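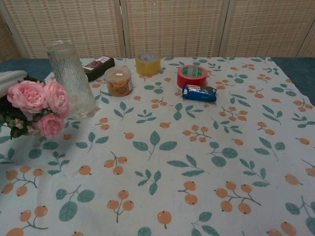

Clear glass vase and artificial roses on the berry-print cloth.

Vase-cleaning tricks, and which ones I'd bother with

Every few months somebody tells me to put a denture tablet in a cloudy vase. I've done it four times now. It shifts the green line where the stems sat, and it does very little for the white haze, which in a hard water town like Grarkville is what most of us have got.

Plain white vinegar does better on haze. Fill to above the mark and leave it overnight. The half-hour soak you see recommended is wishful thinking.

Rice and washing-up liquid, swirled round: fine for a narrow neck, though I can't see that it beats a bottle brush. Crushed eggshell is the same idea with more mess. I wouldn't use sand at all.

Bicarb and vinegar together fizz nicely and then you have slightly salty water. Use one or the other.

If the glass is still dull after two nights of vinegar, it may be etched, and no amount of lemon will bring it back. Mostly that's the dishwasher's doing.

As for artificial flowers, the salt-in-a-bag shake gets some dust off. So does a soft paintbrush, and you don't find salt in the sideboard for a week. Test one leaf before you wet anything, as I've had green dye run on to a white cloth.

Comments (3)

mossbank7: Vinegar did nothing for mine, but it came from a jumble sale in Wirkumthorpe so goodness knows what it had been through.

Tea_at_four: I swear by denture tablets!! Two, not one.

pegbag: Does the overnight soak work on decanters?

Related tips
Getting candle wax out of a tablecloth
Does newspaper really clean windows?
9 uses for old tights, tested
Limescale on taps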